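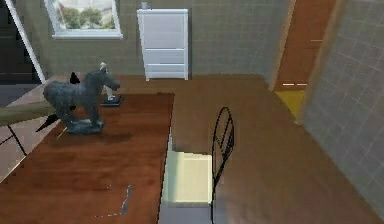

The bug I've been chasing since May finally has a name, and I am so happy about it that I'm writing this before I've cleaned up the branch. For anyone new: I work on grasping in simulation, with an arm in a rendered dining room, and the job is to pick up an ornament, carry it a short way and set it down again. The horse is my favorite of the test objects, and also the worst behaved. It has a head, four legs, a tail and a flat base, and in the pose where the open fingers sit on either side of the body, like they do here, there are so many ways to get it wrong! A mug is forgiving. A horse mid-stride is not.

The failure went like this. The gripper would close, the force reading would climb to where it should be, the planner would report a good grasp, and then on the lift the horse would shoot out sideways like a wet bar of soap. Sometimes it landed on the floor. Once it ended up inside the wall, which I enjoyed more than I should have. And the log said success every time, because the success flag was set when the fingers reached their target force and never looked at the object again.

That last part is what got me out of my chair. A dropped object is a nuisance. A dropped object recorded as a good pick is a real problem, because those runs go into the pile we use to decide whether a controller is ready for hardware. I went back through 3,000 stored runs with a new check that asks where the horse is two seconds after the lift, and 2,127 of them held up. The rest were failures wearing a success label. I had been quoting the old number in meetings. Ouch. 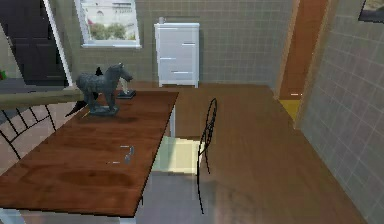 Posted by Ilham Ismail
October 9, 2021
Filed under: grasping, simulation, things that broke

So what was throwing the horse? My first guess was friction, and I lost a good week to it. I turned it up, I turned it down, I made the horse practically sticky, and it still flew. My second guess was the base, because it's flat and sits flush on the tabletop, and flush contacts make physics engines nervous. Raising the horse by a hair changed nothing.

Then Herman Sumampouw asked me to turn on the collision shapes and just look at them. I had been staring at the rendered horse this whole time, with its nice matte finish and its legs planted on the base. The physics engine had a completely different animal! When Makden (our asset importer) converted the model, it wrapped the body and legs in one convex hull, so all the open space under the belly was solid as far as the solver knew. The lower finger came down near the front legs, through what looked like air, and started out inside the shape. The solver's answer to two overlapping solids is to push them apart, hard. Off goes the horse.

The fix has two halves. The horse is now split into 23 smaller convex pieces, and the gap between the legs is a gap again. And the planner rejects any starting pose where a finger already overlaps something, with a loud message instead of a quiet one. I ran the old bad poses again last night and the horse stayed in the gripper — even the ugly grasp by the neck.

Still to do:

Re-import the small white ornament that stands by the horse's head. I haven't looked at its hull yet and I don't trust it.
Put the two-second check into the shared test suite, so it runs for every object on the table.
Send corrected numbers to everyone who got the old ones.

I've started on the third one. Replies have been kinder than I expected, and one person has already found the same hull problem in a chair.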